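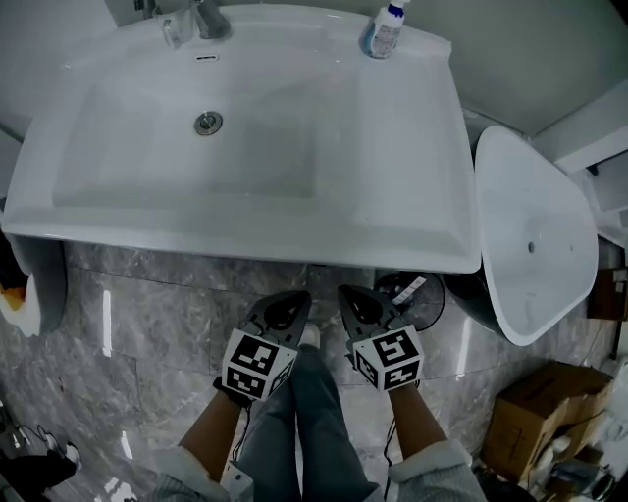 Prulari Badreiniger Konzentrat, 1000 ml

Saurer Sanitärreiniger für Waschbecken, WC, Armaturen und Wandfliesen
Hersteller: Ó Dubhghaill
Artikelnummer: 515
Lieferbar ab Lager Hundau

Produktbeschreibung

Prulari ist ein flüssiges Konzentrat auf Basis von Zitronensäure für die laufende Reinigung von Bad und Gäste-WC. Es löst Kalk, Seifenreste und Urinstein und lässt sich mit klarem Wasser vollständig abspülen. Der Duft ist schwach und verfliegt nach kurzer Zeit. Farbstoffe sind nicht enthalten.

Geeignet für Sanitärkeramik, glasierte Fliesen, Edelstahl und verchromte Armaturen in einwandfreiem Zustand. Bei beschädigter Chromschicht nicht verwenden. Nicht geeignet für Marmor, Travertin, Kalkstein, Terrazzo, Emaille ohne Säureschutz und Aluminium. Fliesen in Marmoroptik können behandelt werden, wenn es sich um glasiertes Feinsteinzeug handelt. Im Zweifel an einer verdeckten Stelle prüfen.

Dosierung

Unterhaltsreinigung: 150 ml auf einen Eimer mit 10 Liter Wasser
Stärkere Kalkränder: unverdünnt auf ein feuchtes Tuch geben
WC-Becken: unverdünnt unter den Rand spritzen, 10 Minuten einwirken lassen, bürsten, spülen

Anwendung am Waschbecken

Becken mit Wasser vornässen. Lösung mit Tuch oder Schwamm auftragen, dabei den Überlauf und den Rand des Ablaufs mitnehmen. Höchstens fünf Minuten einwirken lassen, auf Armaturen höchstens eine Minute. Danach gründlich abspülen und trocken wischen. Sprühnebel vermeiden, die Lösung immer auf das Tuch geben.

Silikonfugen vertragen die verdünnte Lösung. Zementfugen vor dem Auftragen gut wässern, sonst zieht die Säure in die Fuge ein und greift sie mit der Zeit an.
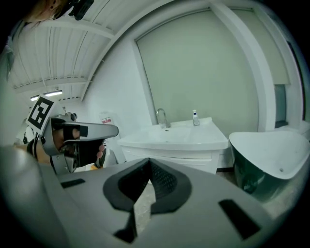

Bei Bodenfliesen reicht in der Regel die halbe Dosierung. Den Boden nebelfeucht wischen und einmal mit klarem Wasser nachgehen, damit keine Schlieren stehen bleiben. Bodenabläufe können mit einem Rest der Lösung ausgespült werden.

Sicherheit

Verursacht schwere Augenreizung. Schutzhandschuhe tragen. Darf nicht in die Hände von Kindern gelangen. Niemals mit chlorhaltigen Reinigern mischen oder direkt nacheinander verwenden, es können giftige Gase entstehen. Bei Kontakt mit den Augen einige Minuten lang behutsam mit Wasser spülen. Das Sicherheitsdatenblatt schicken wir auf Anfrage zu.

Gebinde und Versand

Flasche 1000 ml, Versandgewicht mit Karton fast 1,2 kg
Kanister 10 Liter, Auslaufhahn Irov separat erhältlich (Artikelnummer 970)
Frostfrei lagern, Flasche aufrecht stellen

Die Dosierkappe gehört bei der Flasche zum Lieferumfang. Beim Kanister bitte mitbestellen. Angebrochene Gebinde sind von der Rückgabe ausgeschlossen.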